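Two-Arm Bench Cell from Sillico: Review After Six Months at Porkham

Reviewed by Farzana Awan, Jun 20, 2025

The Sillico two-arm cell is sold for light sorting and repacking: small goods, mixed shapes, low weights. We took delivery of one at the Porkham returns site in October and have run it on the day shift since. This review covers the hardware briefly and the staffing effects at more length, as the second part is what most site managers ask me for.

Returns at Porkham come in as mixed bags. Each item has to be taken out of its sleeve or box, checked, and put in the correct basket. Before the cell, 6 people did this by hand at a shared bench. The work is light but repetitive, and wrist complaints were the most common entry in the first aid book.

Hardware

The cell is an aluminium frame around a tabletop, with an arm on a mounting plate at each front corner. Each arm ends in a small gripper driven by servo blocks. Reach is adequate over the middle of the table and poor in the back corners, so baskets have to be placed with some care. The fingers cope well with balls, small cartons and soft toys. They are weaker on anything flat, and they do not like foam netting, which catches and folds.

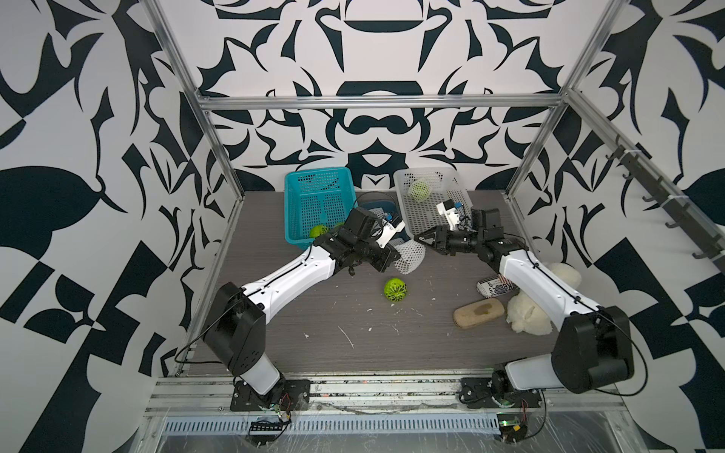
The cell with a ball in each of the teal and white baskets; a foam sleeve and a third ball are still on the table.

Cable routing is the least finished part of the design. Wires run from the arm bases down over the front rail, and the small circuit boards below the bases are exposed. I would want a cover there on any site where people lean across to load. Sillico offers one as an extra. It should be standard.

Cleaning takes longer than the manual allows. Packaging sheds specks on to the tabletop and into the rail channels, and a cloth does not reach the channels. We use a narrow vacuum nozzle at the end of the shift.

Throughput

On our standard test bag of 100 mixed items, the cell finished more slowly than an experienced sorter. It does not slow down in the afternoon, and over a full shift the difference is small. Items it cannot grip are left on the table for a person to clear. Wrong-basket errors were rare. Dropped items were not.

Effect on staff

The bench team is now 5, after one person moved to goods-in at her own request. 2 of them look after the cell, in half-shift turns. Their work consists of loading, clearing leftovers, swapping baskets and restarting after a stop. The other three handle what the cell is not given, mainly clothing and glass.

Wrist complaints have fallen. Complaints of boredom have risen among those on cell duty, and the half-shift turns were brought in for that reason. Full shifts were tried first and were unpopular.

The harder change is in what counts as skill. Our fastest sorters gained nothing from their speed once the cell set the pace, and two said so at the review meeting. The people who did well were those willing to note down every stop and its cause. We had no pay grade for that. The Bredotdale site, which runs the Usmani single-arm unit, met the same problem and added a grade before installation. I recommend their order of doing things.

Training took longer than the single morning Sillico suggests. Allow a week before anyone runs the cell alone.

Verdict

Suitable for sites with steady volumes of small, rounded or boxed goods and enough staff to rotate. Not suitable where most stock is flat or arrives in netting. Budget for the cover and settle the pay grades first.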